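About us

Satura is a family funeral home in Requena. My grandfather opened it in a small house close to the church, and my father continued in the same house until the rooms became too small for the families who came. Today we are a team of 10 persons. I am Valeriano Marín, the third of the family in this work, and I write this page in English for the many foreign residents who live near us and who sometimes must arrange a funeral far from their first home.

In the first years the work was simple. My grandfather made the coffins himself and the neighbours carried them. He had one notebook in which he wrote the name of each person and the hour of the burial, and we still keep it in the office. The first page has a mistake in a surname, corrected by the widow in her own hand.

We are available at every hour, also at night and on holidays. When you call, a member of the team answers and not a machine with music. We come to the house, the hospital or the residence, we speak with the doctor about the certificate, and we take the papers to the civil registry. In Spain the funeral is usually held very soon, often on the next day or the day after. For British and Irish families this can be a surprise. If your relatives need time to travel, please tell us in the first call and we will keep the person in our care until they arrive.
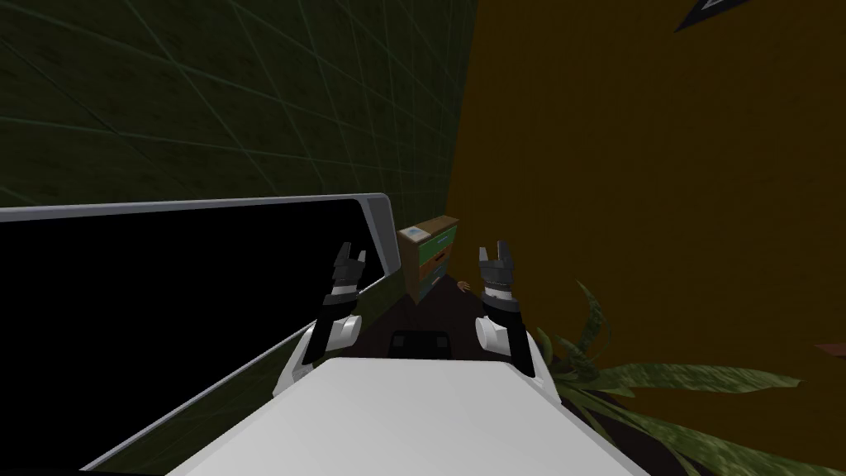
We have three farewell rooms. The largest has seats for 80 people and opens to the garden, and the two smaller ones are for families who prefer to be alone. You may bring your own music, photographs and flowers, and you may also bring food, which many visitors do not expect. There is a kitchen with a kettle -- we learnt from our English families that the kettle is important.

Ceremonies can be religious or civil. We know the priests of the area and also a Protestant minister who comes from the coast when he is asked. For civil ceremonies a person of our team can read a text which you have written, or help you to write it. We do not say prepared words about somebody we did not know.

Since January we also work with Ruvia, a workshop which makes urns of clay and of salt, the second kind for ashes which will be given to the sea. You can see samples in our office. For transport to other countries we use the company Sakex. They take care of the zinc coffin, the consular papers and the flight, and we stay in contact with the funeral director at the other side until the person has arrived.

About prices: we give you a written list before you sign anything. If there was an insurance for the funeral, bring us the policy, or only the name of the company if you do not find the paper. A change in the notice for the newspaper costs nothing until it is sent to print. Copies of the death certificate in English we can request for you, and it is wise to ask for several, as the banks do not always give them back.

Each year in the autumn we hold an evening of remembrance in the garden. Last time 200 candles were lit and the names were read aloud. Everyone can come, also families who had the funeral in another house.

The office is at number 209, on the road to the cemetery, with parking behind the building. If the door is closed, please ring the lower bell.

Page revised on June 10, 2019.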